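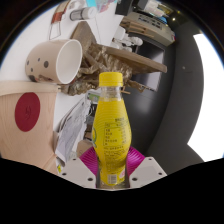
The Ritance whole-house surge protector mounts next to your breaker panel and connects through a 2-pole breaker. It guards the wiring, appliances and electronics in your home against voltage spikes that come in from the utility line or start inside the house when a large motor shuts off. Every unit carries a rating label on the side of the case. The type on it is small, much like the boxed table on the label of a yellow drink bottle, so we print the same ratings in larger type on the card that comes in the carton. Keep the card in the panel door. Your electrician or inspector may ask for it.

Ritance surge protector, standard model
Item number: 2051
Fits: most single-phase home panels
Mounting: indoor or outdoor, surface or flush
Status lights: green for protected, red for replace
Price: $559 installed, permit not included

Installation is done by a licensed electrician from Kravchuk Electric. Power to the house is off while the unit is wired in, so shut down computers before we arrive. The leads should be kept short and straight – long or coiled leads let more of the surge through. If your panel has no open spaces, we will tell you what your choices are before any work starts.

We have put in roughly 3,000 of these units in Busholm and Jullham. Most calls we get afterward are about the status lights. If the red light is on, the unit has worn out and needs to be replaced. Your power will stay on, but the house is no longer protected.
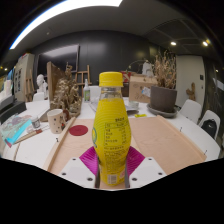 One customer in Jullham wrote that the green light went out after a storm in May and that the replacement was wired in the same place with no changes to the panel. She asked whether she still needed plug-in strips for her computer and TV. We suggest keeping them. The panel unit takes the large surges and the strips handle what is left over.

A surge protector does not replace grounding. If your ground rod or bonding is in poor shape, have that fixed first.

Price and item details last updated Oct 22, 2022.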